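Forum Wivar - Anwenderbereich Simulation und Regelung

Handkamera in der Simulation: Lageschätzung driftet über gemaserter Holzoberfläche

Bảo Châu
Beitrag vom Dienstag, 16. Februar

Sehr geehrte Damen und Herren,

im Rahmen des Vorhabens Lallmont betreiben wir eine simulierte Greifzelle, in der die Kamera am Handgelenk des Arms befestigt ist. Die Lage der Hand relativ zur Tischfläche wird aus den Kamerabildern geschätzt und dem Regler als Korrekturgröße zugeführt. Als Bibliothek für die Merkmalsverfolgung dient Mitunis, die Bewegungsplanung übernimmt Kocsis.

Auf einer einfarbigen Testfläche mit aufgedruckten Markern arbeitet die Kette einwandfrei. Seit der Umstellung auf eine Holztextur wandert die geschätzte Position jedoch in Querrichtung ab, auch wenn der Arm laut Gelenkwinkeln vollständig stillsteht. In einem Lauf über 1765 Bilder betrug die Abweichung am Ende 61 mm. Quer zur Maserung bleibt der Fehler dagegen klein.
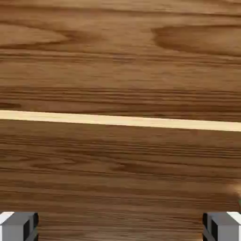
Die Schwellenwerte der Merkmalserkennung wurden in beide Richtungen verändert, ohne dass sich eine nennenswerte Verbesserung ergab. Eine Erhöhung der Merkmalszahl auf 126 je Bild führte sogar zu einer stärkeren Drift. Die Kameraparameter stimmen nach unserer Prüfung mit den Angaben im Szenenmodell überein.

Es wird daher um Auskunft gebeten, ob das Verhalten auf eine fehlerhafte Einstellung zurückzuführen ist oder ob für derartige Oberflächen grundsätzlich ein anderes Verfahren empfohlen wird. Eine Rückkehr zur markierten Testfläche kommt für uns nicht in Betracht, da die spätere Anlage ebenfalls mit Holzplatten ausgestattet wird.

Mit freundlichen Grüßen
Bảo Châu

Ailsa Gunn

Guten Tag,

das beschriebene Verhalten ist bei gerichteten Texturen zu erwarten und lässt sich mit Schwellenwerten allein nicht beheben. Entlang der Faser sehen benachbarte Bildausschnitte einander sehr ähnlich. Die Zuordnung von einem Bild zum nächsten ist in dieser Richtung schlecht bestimmt, in der Fachliteratur als Aperturproblem bekannt. Wer die Zahl der Merkmale erhöht, nimmt vor allem weitere Punkte auf den geraden Streifen hinzu und verschlechtert damit das Verhältnis von brauchbaren zu unbrauchbaren Messungen.

Auch der helle Streifen, der quer durch das Bild verläuft, hilft nur zur Hälfte. Seine Kanten legen die Position senkrecht zum Streifen und in gewissem Umfang die Drehung fest, über die Verschiebung in Längsrichtung sagen sie nichts aus. Verwertbar sind eher die geschwungenen Partien der Maserung oberhalb davon.

Ich empfehle folgendes Vorgehen:

Maskieren Sie zunächst die Greiferfinger. Sie ragen unten in beide Bildecken und stehen gegenüber der Kamera still, solange die Öffnungsweite nicht verändert wird. Ihre Kanten haben hohen Kontrast und werden von der Erkennung bevorzugt ausgewählt. Bei bewegtem Arm melden diese Punkte Stillstand und ziehen die Schätzung in die falsche Richtung. Die Maske sollte aus dem Gelenkmodell berechnet werden, damit sie auch beim Öffnen und Schließen passt.

Verwerfen Sie sodann alle Merkmale, deren kleinerer Eigenwert im Strukturtensor unter dem Grenzwert liegt. In Mitunis ist dieser Filter nach der Installation abgeschaltet. Bei uns genügten danach 20 gut verteilte Punkte je Bild.

Schließlich sollte die Kovarianz der Bildmessung richtungsabhängig an den Filter übergeben werden. Ein einzelner skalarer Wert für beide Achsen behauptet eine Genauigkeit, die längs der Maserung nicht vorhanden ist. Mit einer vollständigen Matrix stützt sich die Schätzung in der schwachen Richtung von selbst auf die Gelenkwinkel.

Mit freundlichen Grüßen
Ailsa Gunn

Hamish Purves

Bitte die Texturauflösung höher stellen und die Bildkompression abschalten. Bei uns war danach Ruhe.

Solange Brunet

Ergänzend zu den Ausführungen von Frau Gunn, denen ich im Wesentlichen zustimme: Der Hinweis von Herrn Purves ist nicht falsch, betrifft jedoch eine andere Ursache. Eine weichgezeichnete Textur erhöht das Rauschen der Zuordnung. Eine stetige Drift in genau eine Richtung erklärt sie für sich genommen nicht.

Zu prüfen wäre noch, ob die Schätzung von Bild zu Bild aufaddiert wird. In diesem Fall summiert sich jeder kleine Versatz, auch bei ruhendem Arm. Abhilfe schafft ein Bezug auf Schlüsselbilder - ein neues Schlüsselbild wird erst gesetzt, wenn die Überdeckung mit dem vorherigen nicht mehr ausreicht. Die Planung in Kocsis muss hierfür nicht angepasst werden, solange der Zeitstempel der Messung unverändert durchgereicht wird.

Bảo Châu

Vielen Dank für die Rückmeldungen. Die Schätzung wurde tatsächlich fortlaufend aufaddiert, und eine Maske für die Finger war nicht hinterlegt. Beide Punkte werden nun umgesetzt. Die richtungsabhängige Kovarianz ist für März vorgesehen, das Ergebnis wird an dieser Stelle nachgetragen.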